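Aus der Nachbarschaft: Was auf dem Tisch liegen bleibt

Liebe Leserinnen und Leser in Gronau, im Dezember sammelt sich bei uns wieder alles auf dem großen Holztisch, und Zlata Dmytriv hat nun liebevoll zum gemeinsamen Aufräumen aufgerufen.

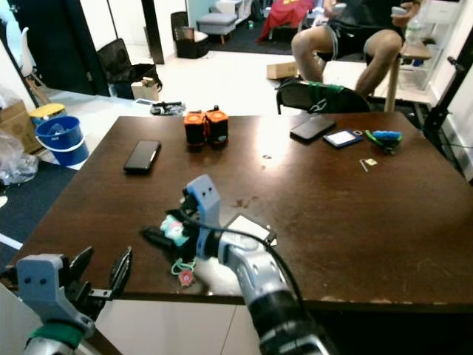

Wer also noch einen Schlüsselanhänger oder ein bisschen Werkzeug vermisst, schaut bitte in Ruhe vorbei - Orest Chornovol schließt gern auf und hat meistens auch Tee da. Kleinteile kommen künftig in eine eigene Schale, damit beim Wischen nichts verloren geht. 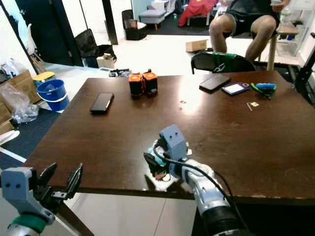 Zwei Smartphones, eine Zange und allerlei Kleinkram auf dem Tisch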